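Products / Access / Card encoders / Emska 3007

Emska 3007 Desktop Encoder

Desktop unit for writing guest room cards at the front desk. Powered from the host computer by cable; no separate supply. Replaces the Jarley encoder in all current kits. 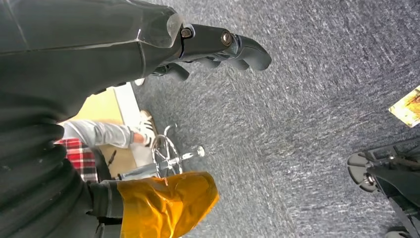 Card handling

Cards are written one at a time. Place the card flat on the reader and hold it still until the tone sounds — lifting early leaves the card blank.

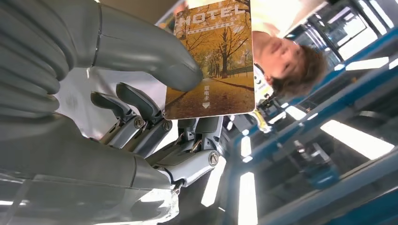 A blank card can be written again without a reset. Stock cards ship in boxes of 500. Cards from older Stavach locks must be erased first, which takes about 4 seconds each.

Setup

Install the driver before connecting the unit. Keep it 60 cm from other encoders. Settings are stored on the host, so a replacement unit needs no setup of its own.

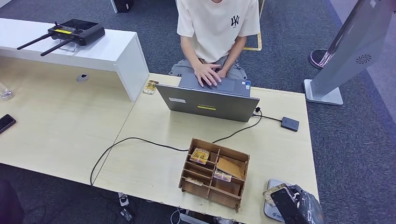 Laptop on a light wooden table, with compartment box in front.

Related items
Sayegh card sleeves
Stavach lock programmer
Emska blank cards, box of 500

Last updated: April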